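Chapter 4: Why Soap Works
By Zieliński
Last updated: October
16 comments | 82 shares

I used to think soap killed dirt. I was a grown adult with a chemistry degree half finished, and that was my whole theory -- dirt goes in, soap kills it, done. Then I spent a summer in the lab at Pakex, where we tested dish liquids all day long, and my supervisor asked me to explain what was going on in the beaker. I couldn't.

So let's start where I should have started, with oil and water. Pour a little cooking oil into a glass of water and stir as hard as you like. Give it a minute and the oil floats back to the top. Water molecules pull strongly on each other and have very little interest in oil, so the oil gets squeezed out.

A soap molecule has two ends, and they want different things. The head loves water. The tail, a long chain of carbon and hydrogen, would much prefer to sit in grease. Put enough of them near a greasy spot and the tails dig in while the heads stay facing the water. Pretty soon you have a tiny ball of grease with a coat of soap around it (we call this a micelle, and you'll draw plenty of them before Chapter 5!), and the ball can float off down the drain.

We'll get to hard water in Section 4.3, and to the Cludholm experiment, my favorite in the book, right after that. You'll need 200 milliliters of tap water and a bit of patience.
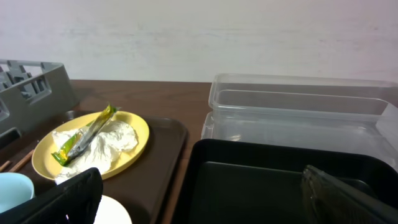 Which end of a soap molecule sticks to grease?

The tail, the long chain of carbon and hydrogen.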